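Workshop tips: cleaning the dust out of a desktop computer

Most older desktops that run hot or loud have nothing wrong with them beyond dust in the grilles. The following covers a standard tower. Laptops and sealed units are a separate job.

Before opening

Shut down, switch off at the wall and pull the cord. Hold the power button in for 3 seconds to drain residual charge. Lay the case on its side on a firm, level bench at a height that doesn't strain the back. Leave carpet out of it.

Remove the side panel and put its screws in a labelled jar lid. Case screws and drive screws often have different threads, and mixing them strips the holes.
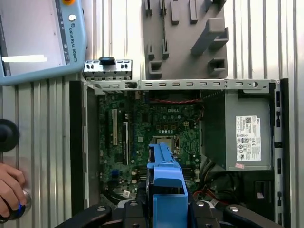

Touch bare metal on the case before touching any board, and again each time you return from across the room. In dry winter air a wrist strap is worth wearing. Ours is a Cliver and clips to any unpainted edge.

Dust removal

Loosen dust with a clean, soft 25 mm natural-bristle paintbrush. Nylon builds up static. Work from the top of the case down, and keep a vacuum nozzle a hand's width off the boards to catch what comes loose.

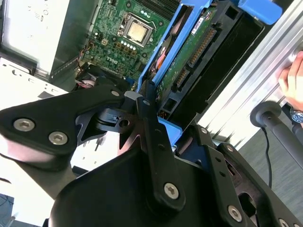 Fans should be held still with a finger or a wooden skewer while air is blown through them. Spinning a fan with compressed air can damage the bearing. If you use a compressor, fit a moisture trap and regulate it to no more than 400 kPa at the line, with the gun well back. The same care applies to fasteners: hex-socket screws collect grit in the recess, so brush or blow the socket clean before seating the key, or the key rides high and rounds the corners.

Do not open the power supply. Clean it from outside, through the grille, with short bursts in the direction opposite to normal airflow.

Lubricants and cleaners

1. Isopropyl alcohol, 99 per cent, on a lint-free cloth for fan blades. Household glass cleaner is unsuitable.
2. No spray oil anywhere in the case. A noisy fan gets replaced.
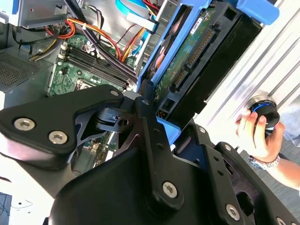

3. Foam filters can be washed in lukewarm water with a drop of dish detergent. Dry for a full day before refitting.

Closing up

Check that every cable clears the fan blades, then refit the panel. Run the machine for ten minutes and listen. Colour-coded tape on the cables saves guesswork next time.
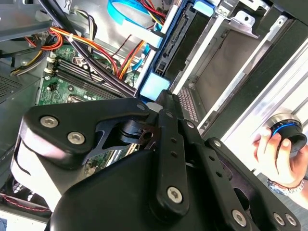
Byung-chul Yook wrote in from Pliliddale to say that he skips the brush entirely and uses a hand blower twice a year, in November and again in autumn, and that his oldest tower has never needed more. A blower is adequate for light dust. It will not shift the felted layer that forms where there are pets or a wood heater.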